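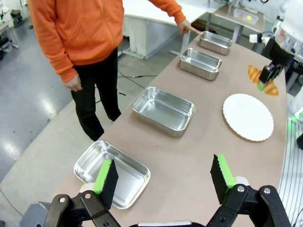
Home Reviews Kitchen Furniture Storage Guides Contact

Search reviews Enter a product or brand Go

Parura Folding Serving Table: Review

The Parura folding serving table is sold to schools, parish halls and small catering firms that need a long surface for a few hours and a clear floor afterward. Our testing office used two of them over a full season of lunches and evening receptions. This review sets out how the table performed in ordinary service and whether it merits its price, which was $400 at the time of purchase.

Delivery and assembly

The tables arrived flat, each in one carton. No assembly is needed beyond fitting the rubber feet, which are packed in a small bag taped to the underside. One of our bags had come loose in transit and a foot had worked its way into the hinge. It was recovered with pliers. The instruction sheet is a single page and covers opening, closing and cleaning. It says nothing about load, and buyers must look on the carton for that.

Size and weight

The table is 6 feet long when open and weighs 69 pounds. Parura describes it as suitable for one person to carry. Our staff did not agree. One person can drag it on its end over a hard floor, but stairs and doorways call for two. The carrying handle is well placed and wide enough for a gloved hand. The older Hollmann table in our store is lighter, though it also bows in the middle when a full coffee urn is set on it. The Parura stayed level with the same urn.

The surface

The top wipes clean with warm water and mild soap. Coffee, beet juice and mustard were left on it overnight, and of these only the mustard left a mark, a faint yellow ring that was still there at the end of our testing. Hot dishes should be placed on a mat. The maker advises this, and a soup pot set down without one raised a small blister near the corner of our second table.

The edge trim deserves a word of praise. On many folding tables the trim lifts within weeks and catches on tablecloths. On both of ours it held firmly, including at the fold, where wear is usually heaviest.

Legs and locks

The legs lock with a spring catch on each side. The catches are stiff when new, and several members of staff found them hard to release without kneeling. They eased by the second month. The locks did not slip during testing, even when the table was pushed sideways with a full buffet on it. The legs are fixed in height, and taller servers remarked on having to stoop. Parura sells a set of leg extensions, which we did not test. Trirell offers adjustable legs as standard on a comparable table, and buyers who serve for long periods may wish to look at that model first.

Storage

When folded, the table stands upright without support, although it should not be left that way where children pass. Two tables fit side by side in a closet of ordinary depth. The closing strap is the weakest part of the product. The buckle on one of ours cracked in January, and the replacement took three weeks to arrive. It was supplied without charge.

Warranty and service

The warranty covers the frame for five years and the top for one. Marks from heat and staining are excluded. Our inquiry about the buckle was answered the next morning, and the reply was courteous and clear.

Assessment

The table is recommended for organizations that set up and clear away regularly and have two people on hand to move it. It is strong, steady and easy to clean. Those working alone, or serving for most of the day, should consider the weight and the fixed height before ordering. Prices vary a good deal between sellers. Skidorance carried it with free delivery when we last checked — a useful saving on an item this heavy.

Comments (4)

hallkeeper52
We have had three of these since spring. Agree about the catches. A drop of oil helped ours.

Marigold T
Does the mustard stain come out with baking soda? Mine did, mostly.

pbrandt
The review does not mention noise. Ours squeaks badly at the hinge every time it is opened.

soupkitchen_north
Bought the leg extensions. They fit well but add a fair bit to the setup time. We leave them on now and store the tables under the stage.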